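Square plates with a silver rim, what do I do with them on a striped runner?

I've got family coming for a long lunch and I've been moving things about on my table like a mad person, so please help. My runner is a wide one with white and a sort of taupey grey bands, the grey bits have a tiny woven dotted pattern. I love it. The plates are white, square with rounded corners, and they've got a thin silver line round the edge. My mum had them before me and there are 16 left, so they're coming out whether they suit the runner or not.

When I set a plate down straight, the corners and the stripes don't quite line up and it drives me up the wall. When I turn it so it's on the diagonal it looks better, but then I feel like I'm in a restaurant. I've also got a cream bowl on a cream tray, and next to proper white it looks a bit yellow to me. My sister says I'm imagining it. Do I put the cream away? And how do you get a runner to lie flat, mine has a ripple at the far end that comes back every time I smooth it.

Table is a plain one, seats six at a push. No budget for anything new, I've already spent 58 quid on food!

posted by eltdale_hen

Turn the plates, I say. I've got square ones as well and I gave up lining them up with anything years ago. If they all sit at the same angle it looks as if you meant it, and if one's a bit off then no one will spot it once there's a roast potato on top. The only thing I'd watch is elbow room, because a square plate on its corner takes up more width than you'd think. Sit down at two places next to each other and pretend to cut something up. If you knock the next plate, go back to straight.

On the cream: leave it! White and cream together is lovely as long as there's more than one cream thing, otherwise it looks like the odd one out. You've got a bowl and a tray so that's two already. A cream candle or a bit of bread on a board and you're away. I'd put the bowl and tray to one side though, off the middle, so it isn't right up against a white plate. And fill the bowl with something. Lemons, rolls, satsumas, whatever you've got in. An empty shiny bowl just shows you the ceiling light.

We had 29 at ours one May for a christening, with three sorts of plates and a bedsheet for a cloth, and people still talk about the trifle.

posted by Stisto

Iron it

posted by yeon_and_on

Bit more on the runner, as "iron it" is right but it took me ages to learn how. Do it from the back, slightly damp, and go along the length of it, never side to side, or you pull the bands out of true and then you really do get a wave. Woven patterns go shiny if you press them hard from the front (ask me about my nice navy one). Then don't fold it! Roll it round a cardboard tube, or carry it straight to the table while it's still warm and let it cool there.

If the ripple is only at one end, check whether it's catching on something. Mine was sitting over the join where the extra leaf goes in. A strip of that rubbery drawer liner underneath stops it creeping, and you can cut it narrower than the runner so it doesn't show.

With the plates, mind the silver line if it's real metal. Mine went dull in the dishwasher and it doesn't come back, so wash by hand, soft cloth, and keep them out of the microwave. Give them a wipe over with a dry tea towel just before people sit down too, glossy white shows every speck and you'll only see it when you're carrying the gravy in.

I'd go diagonal as well, by the way. With the stripes running along the table you'd have the plate corners pointing up and down the runner, and I think that looks smart. Knives and forks stay straight, napkin goes on the plate if you're short of room at the sides.

posted by Demia

Thank you all, you're stars. I've ironed it from the back and there's still a little wave at the far end but I can live with that. Plates are going diagonal and the cream is staying. My sister is being unbearable about it.

posted by eltdale_hen

Last updated: 15 February 2021

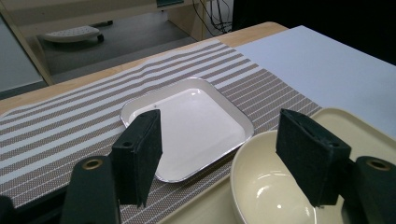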